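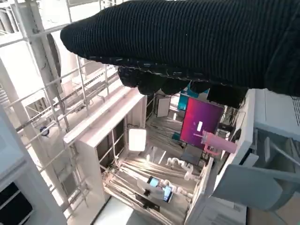
Cahier d'atelier, cellule Brarkora
4 mars 2019

Reprise après l'arrêt. Je note tout pendant que c'est frais, y compris ce qui n'est pas à notre avantage, parce que la dernière fois j'avais résumé en deux lignes et qu'Awuor Magesa a passé une matinée entière à refaire mes essais. Pardon encore, Awuor !

Le défaut d'abord. Au cycle 1 015, la main s'est refermée alors que la consigne était de rester ouverte pendant le transfert. Pas une fermeture franche, plutôt une crispation de l'annulaire et de l'auriculaire, qui est venue tirer sur le bord du gant. Le superviseur n'a rien dit. J'étais à côté, la main sur l'arrêt d'urgence (vieille habitude prise chez Masson, et je ne la perdrai pas), j'ai appuyé, les freins ont pris tout de suite. Rien de cassé, pas de blessé. Mais je n'aime pas du tout qu'un doigt bouge sans que le journal en garde la trace, et je préfère un bon gros message rouge à ce silence-là.

Première idée, le gant. Le noir en maille côtelée commence à fatiguer, la bordure s'effiloche un peu sous les doigts et il ramasse des peluches. Je me suis dit qu'un fil pris dans une articulation suffirait à fausser la lecture de position. J'ai donc retiré le gant, regardé chaque phalange à la loupe, soufflé, remonté à nu et relancé la séquence à 8 % de la vitesse. Le défaut est revenu au bout de 17 cycles. Donc le gant n'y est pour rien, ou pas tout seul en tout cas. Je l'ai remis, sans lui la prise glisse trop sur les objets lisses.

Deuxième idée, la liaison. Et là, je crois qu'on tient quelque chose. En bougeant doucement le faisceau qui longe l'avant-bras, je reproduis la crispation à volonté, ou presque : il faut que le poignet soit en flexion, paume vers le bas, au-dessus du plateau. Poignet droit, je peux secouer tant que je veux, il ne se passe rien. Le connecteur Kundumen a du jeu, on le sent au pouce. Quand le contact saute, le contrôleur des doigts garde la dernière valeur reçue, puis en invente une à la reprise, et le superviseur ne voit qu'une trame un peu en retard. Il faudrait qu'une trame perdue provoque un arrêt, c'est écrit comme ça dans notre propre analyse de risques, page des pertes de communication, et nous ne l'avons jamais vérifié sur la main. Sur le bras, oui, plusieurs fois. J'avoue que je croyais la main comprise dedans.

Ce que j'ai fait avant de partir déjeuner (tard) :
Connecteur resserré et bridé, provisoire.
Seuil de retard abaissé à 2 trames, avec arrêt et message à l'écran.
Essai par débranchement volontaire, poignet fléchi : arrêt correct, message correct. Refait avec le gant, pareil.

Ce que je n'ai pas fait : l'essai en charge. Je ne veux pas le lancer seul, et surtout pas avec les téléphones sur leur support, juste dessous. À la vitesse nominale, un doigt qui part de travers peut très bien balayer le support, et les écrans n'y survivraient pas. Awuor, si tu passes avant moi, on vide d'abord le plateau, s'il te plaît, on reste à vitesse réduite et personne ne met les mains côté étagère tant que le bras est sous tension – même pour ramasser une vis.

Jesasell peut nous fournir un connecteur à verrouillage, j'ai écrit pour le délai et j'attends la réponse. Si c'est trop long, on refera le passage de câble avec une boucle plus large au poignet, ça soulagera déjà bien.

Reste une question qui me trotte dans la tête : combien de fois est-ce arrivé sans qu'on le remarque ? Les journaux de février sont sur le disque de la baie, je voudrais les relire en cherchant les trames en retard avec poignet fléchi.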